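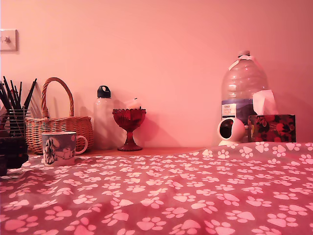

1 min read · 3 replies

How do I stop a fabric cover sliding about on my craft table?

I've finally put my paw print cover over the work surface and I love it so much! It makes me want to sit down and draw the minute I walk in. Trouble is, it creeps. Every time I reach for the pencils it wrinkles up on the left, and my mug stands right on it, so I'm nervous. Any ideas that don't involve glue? I've got a wicker basket at the back too, if weight helps.
Posted by Domesov, June 8, 2024

Do-yoon Kang
Oh, I had this exact problem and it's so fixable! Get a roll of that rubbery mesh people put under rugs, cut it 3 cm smaller than the table all round and lay the cloth on top. Mine has been through 40 washes (the cloth, I mean, the mesh just gets a wipe) and still lies lovely and flat. Smooth it from the middle outwards. And do put the mug on a proper coaster, a cork one with a bit of weight to it, you'll feel much calmer.

Talebi
tablecloth clips. cheap, done

Juvano
Clips only work if your table edge sticks out, mine doesn't. I'd fill the basket with something heavy, paint tubes or a jar of buttons, and stand it on the back edge of the cloth. Love the paw prints by the way! Is it cotton? Mine shrank.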